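Household tips: what I brought home from an open day with a robot

In March I went to the open day of Grurnidon, where a humanoid robot called Louro was shown at housework. I went for curiosity and came back with my notebook full of tips for my own floor, desk and drawers. Louro stands in the first picture, and the other two look down past its feet.
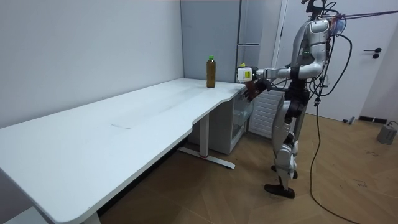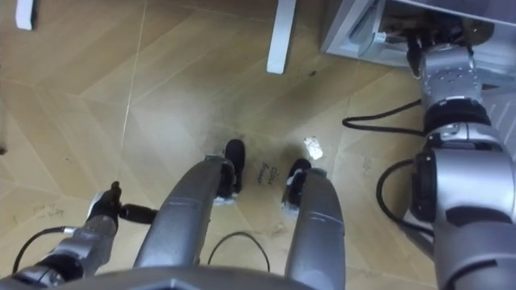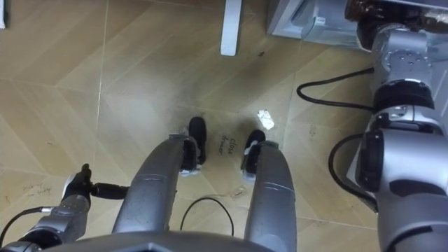 Text and notes: Lautaro Fuentealba
For the Cletidano household pages, April 2024
Filed under: floors, cupboards, small jobs

The visit lasted 40 minutes and we were a small group. An engineer talked while the robot was at its desk, and after this we could ask. Most visitors asked about the motors. I asked about dirt, as I always do, and she was kind enough to answer me seriously.

Write the job where the job is

On the floor between the robot's feet there was writing in dark marker. In one picture it is "close drawer", and in another I read it as "Clean floor". I liked this very much. At home we keep one long list on the fridge and we stop seeing it after a week. Now I put a short note at the place itself: "wipe shelf" on the shelf, "empty filter" on the washing machine. Two words are enough. When the job is done, the note goes in the bin.

I would not write directly on a floor at home. Use painter's tape and write on the tape. Do not leave it for many days, the glue becomes hard and then you have a second job.

If marker is already on the floor

First try a damp cloth with one drop of washing-up liquid. If this does nothing, put a little surgical spirit on a cotton pad, and try it in a corner where the sofa will hide a mistake. Press, lift, turn the pad to a clean side, press again. Rubbing in circles only makes the mark bigger and paler. On oiled wood I would stay away from spirit completely and ask the shop where the floor was bought.

Grey dirt on a light floor

A large dark smudge on a light floor looks terrible, but dry dirt is the easy kind. Pick up the big pieces first by hand. A crumpled bit of paper will block a narrow nozzle, and under a broom it only travels in front of you. Then vacuum with the soft brush, working from the outside to the middle. Water comes last, and very little of it. If you start with the mop you make a grey soup, and it goes into the seams between the planks.

For the seams I use an old toothbrush, almost dry. With a floor laid in a zigzag you have to follow each seam in its own direction, so put a cushion under your knees.

The cables

The robot had cables hanging from its head and one long black one that went down to the floor and across it. The engineer told us the first thing her team does each morning is to look at where the cables lie. I do the same now before I vacuum. Walk the room once, lift the lamp cable and the charger, and lay them over a chair. A cable on the floor must lie flat and never cross the way to the door. If it must cross, buy a rubber cover for it.

Bottles on the desk

A plastic bottle with a green cap stood near the back corner of the desk, and the robot was reaching in its direction. The engineer said that for a hand like this, a closed bottle is much more friendly than an open cup. For a tired person at a computer also! Keep the cap on between drinks and put the bottle away from the papers. If a brown ring stays on a white desk top, a paste of baking soda and water will usually take it off. Leave it for 3 minutes and wipe it without pressing.

Drawers that do not close

Someone asked why closing a drawer should be a task for a robot. She answered that a drawer tells you nothing until it stops halfway. So take the drawer out and look behind it. In my kitchen I found 2 teaspoons and the lid of a jar. Clean the runners with a dry cloth, then rub a candle end along them if they are wood. Metal runners want a very small amount of silicone spray, put on the cloth and not into the cupboard.

Under the furniture

Desk legs with a foot bar collect a line of dust on both sides of the bar. I wrap a sock around a wooden ruler and push it along. The same ruler goes between the fins of the radiator, but only when the radiator is cold.

For visitors with children: wear flat shoes and eat before, there is no café. The next open day is not yet fixed. Readers who want my older notes on limescale will find them on the Akis page.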